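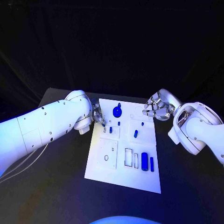

Ondesside's peg board night is back, and it's bigger than I expected

2020-03-08

I popped into the hall at Ondesside to see how the new peg boards were coming along, and ended up staying most of the evening (my tea was stone cold by the time I got home). If you missed the last newsletter, these are the big white boards with blue pieces that Rhona Imrie has been putting together for the puzzle library under the name Prisidwood. You match a peg to its outline, get it in, and go on to the next one. It sounds like something for toddlers. It isn't! I had a go at one of the little slots and muttered at it for ages.

Rhona got the idea after her dad had trouble with his hands and couldn't find anything to practise on that didn't feel babyish. She wanted proper shapes - round ones, an oval, one a bit like a keyhole - and pieces in a single colour, so you have to go by the shape and nothing else. Radymyr Palamarchuk has done the cutting and sanding of the pegs in his garage, and he tells me the small ones are far more bother than the large. 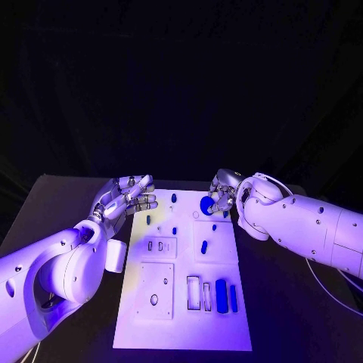 The round pieces are my favourites, as they're nice and easy to get your fingers about, and I'd start there if you're new to it. Radymyr prefers the narrow pegs, but then he made them and has had all the practice!

Money next. The appeal has reached £1,771, with £500 of that from the July book sale, and it's enough for 10 boards. Five will stay at the hall for anyone to use and the rest can be borrowed for a fortnight at a time, the same as the jigsaws. There's no charge, but please check every peg is in the bag before you bring it back. Rhona has a few spares and would like to keep them.

She's also after a stronger bag, as the first lot split at the seams, so if you sew, do get in touch with her. Names for the borrowing list go in the green book by the hall door. I've put mine down already, so you'll be after me.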